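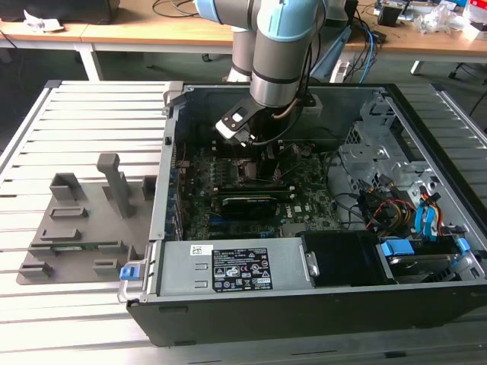 Minutes of the autumn meeting, Tretitz Allotment Garden Association
October 6, 2023, in the clubhouse at Jatik Lane

Present: the chair, the secretary, the water officer, the plot officer, and members from all parts of the garden. The attendance list is kept with the signed copy.

1. Opening

The chair opened the meeting and asked if everybody received the agenda. Two members from the lower rows did not receive it, as their mailboxes were changed in summer. The secretary has written down the new addresses.

2. Minutes of the April meeting

One correction was requested. Under the item "Hedges" it was written that the hedge along the Carvalho side may be up to the height of the fence. The meeting decided in April that this is for the inner paths only. For the Carvalho side the old rule stays. With this correction the minutes were accepted.

3. Water

The water officer reported the reading of the main meter. From opening of the season until the end of September the garden used 2834 cubic meters. This is more than last year. One part of it comes from the dry weeks in early summer, but there was also a leak under the path near the compost place, and it was found late. The pipe is now repaired with a new joint.

A member asked if the cost of the lost water will be divided between all plots. The water officer answered that yes, this is what the statutes say, and it will be shown as a separate line on the bill so that everybody can see it.

The water will be closed at the end of the month. Members are asked to open their own taps after this and leave them open during winter. Last year 4 taps were broken by frost, and the members had to pay for the new ones themselves.

4. Shared shredder

The old shredder does not start any more. The secretary presented an offer from the firm Erkero for a used machine with delivery included. There was a longer discussion. Some members find that a shredder is needed only in spring and can be rented. Others said that renting means everybody wants it in the same weekend, and then the branches lie on the paths until summer.

Vote: the offer was accepted, with two votes against. The key for the shed stays with the plot officer. Wet leaves must not be put in the machine.

5. Plots

Two plots became free, both in the upper row. The first will be given to the next family on the waiting list. The second has a greenhouse with broken glass, and it must be cleaned before it can be offered. The former tenant has agreed to do this.

The plot officer reminded that the paths beside each plot are the duty of the tenant, up to the middle of the path.

6. Deposit for keys

It was proposed to raise the deposit for the gate key from 50 to 80. Accepted without discussion. Members who already have a key pay nothing more.

7. Other matters

— A member asked for a second bench by the pond. The chair will ask for prices.
— The seed exchange will be in the clubhouse again in early spring. Please write the name and the year on each bag.
— The noise rule at midday is valid also for battery tools. This was asked and confirmed.

The next meeting will be in April. The invitation will be sent by mail and hung at the gate.

Minutes written by the secretary.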